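Small-Batch Menswear Listings: a README
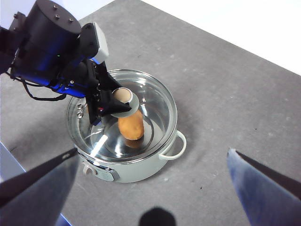
Qistina Mandagi

Hi, and thanks for downloading this. What you've got is a plain table of menswear made in short runs by small American shops, put together by me over a lot of evenings with a lot of browser tabs open. It started as my own shopping list (I wanted one good chore coat, and I wanted to know who had sewn it) and it got out of hand from there.

What's in it

The main file is listings.csv. It has 1000 rows, one row per garment or accessory, from 148 makers. If a shirt comes in five colors it's still one row, and the colors go in the colors column separated by semicolons. There's a second file, makers.csv, with one row per maker, and you join the two on maker_id. That's the whole package, so please don't go hunting for a database!

Columns in listings.csv

item_id: mine, means nothing outside this file
maker_id: matches makers.csv
item_name: copied from the shop page, odd capital letters and all
category: outerwear, shirts, knits, pants, footwear, bags, belts, other
fabric: whatever the maker says, so "selvedge" and "selvage" both turn up
price_usd: full price, never the sale price
sewn_in: state, if the maker names one, otherwise blank
cut_in: same idea, and blank a lot more often
run_size: how many were made, if they say
colors: see above
notes: me talking to myself, mostly

Columns in makers.csv

maker_id, name, home_state, year_started, sells_direct (yes or no), stockists, and contacted. That last one is yes if I wrote to them and got a reply.

About "made in"

This is the part people email me about. I only fill in sewn_in when the shop page or a person at the shop told me where the sewing happens. "Designed in" doesn't count. "Finished in" doesn't count either, though I put it in the notes when I see it. Fabric can come from anywhere — plenty of these shirts are Japanese cloth sewn in New Jersey, and I think that's great. If you want only the rows where cutting and sewing happen in the same state, filter on cut_in equals sewn_in and drop the blanks first, or your spreadsheet will happily match blank to blank. Ask me how I know.

A few makers that need a word

Nandmont has two lines, and only the heavier one is sewn in this country. I left the other one out completely. Clollum sells its belts under its own name and also through a couple of stores under theirs, so you may spot the same belt in two rows at two prices. I kept both. Chuensuk changed its sizing in March and renamed half the pants while they were at it, so the item names are the new ones.

Flurnum is in makers.csv but has no rows in listings.csv. They only sell at pop-up markets and don't publish prices, and I didn't feel right typing in numbers from a hang tag I saw once.

Known problems

Prices go stale fast. I try to recheck a chunk every Tuesday, but bags and footwear are behind everything else. The run_size column mixes real numbers with things like "small" and "one bolt," which makes it text, and your software may complain. There's one wallet filed under shirts that I keep forgetting to move. Knits are thin too, since I don't wear many and didn't know where to look — tips very welcome.

Who helped

Giang Tăng cleaned up the fabric column, wrote the script that catches duplicate rows, and talked me out of adding a "cool factor" score from 1 to 100. Thank you, Giang, you were right.

Using it

Go ahead and use it for anything you like, paid or not. A link back is nice. Please don't present it as a full list of American makers, because it's only the ones I found. If you run one of these shops and something's wrong (or you'd like to be taken out), write to me with the item_id and I'll fix it in the next upload. Corrections from shoppers are good too, but send the page where you saw it so I can check.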